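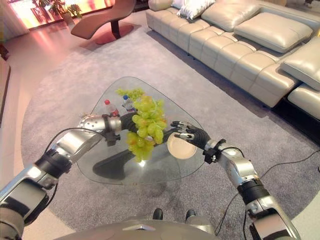
Have you ever wondered how a plump, juicy grape turns into a wrinkly little raisin? It's the same fruit, only with most of its water gone, and getting the water out takes a lot of sunshine and a good deal of waiting!

Grapes grow in bunches on long, twisty plants called vines. In spring the vine has tiny green flowers, so small you could walk right past them, and each one can grow into a grape. All summer long the leaves soak up sunlight and make sugar, and the vine sends that sugar into the fruit. By August, in the warm valley of Badby, the grapes are so sweet that the wasps come visiting (and so do the children, if they're allowed).

Some bunches get eaten fresh. Others are laid out on trays in the sun for 2 weeks or more – turned now and then so that both sides dry. The water drifts off into the air, the skin crinkles up, and the sugar stays behind. No wonder raisins taste so sweet!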